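Subject: Re: [raswood-list] folding wooden thing + boxes

Quick one before I head out - the wooden piece does fold, so it goes in the flat tub with the lamp. White lamp, the one with power points in the base, saves packing a powerboard.

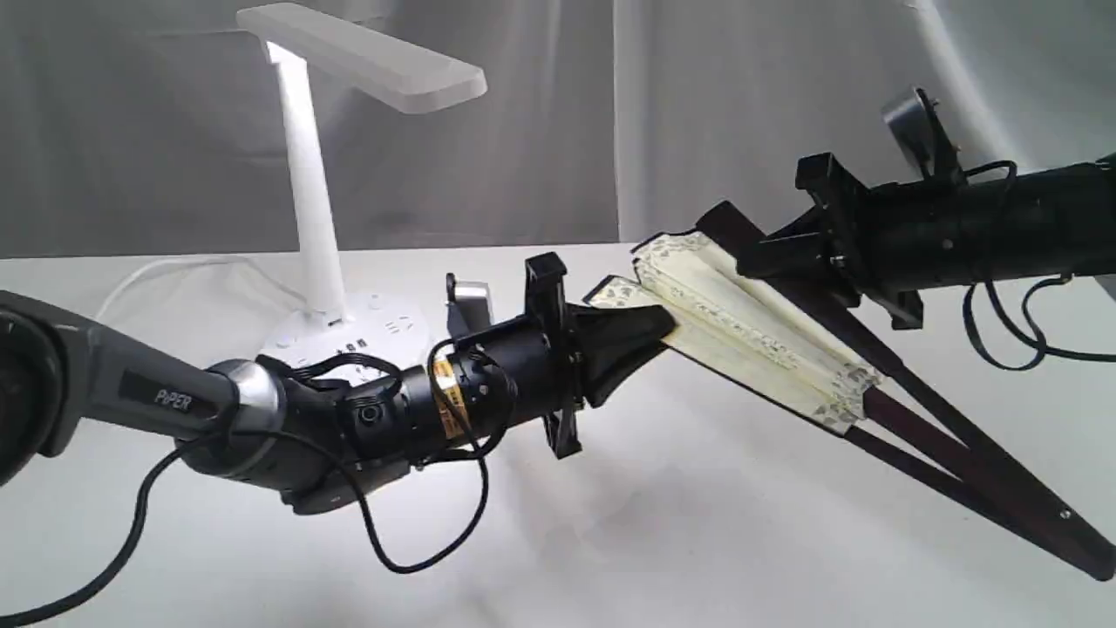

Osian has tub 7, colour labels on the lid pls.

On a December evening Antigoni Manolakis wrote:
> Do the tall narrow boxes lie down or stand? And is the
> one with the drawing on it staying?

Stand. Upright along teh side, illustrated face out.

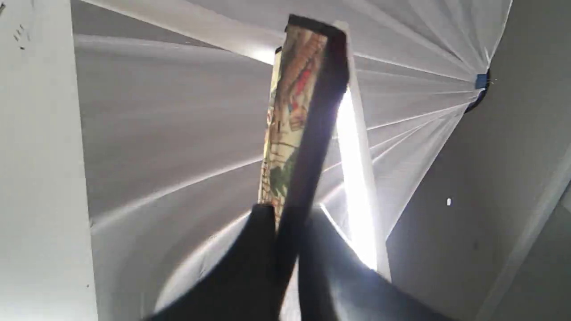 Yes staying, Emlyn wants it. Tub is 35 cm deep so measure first. Back at 8.

Mizanur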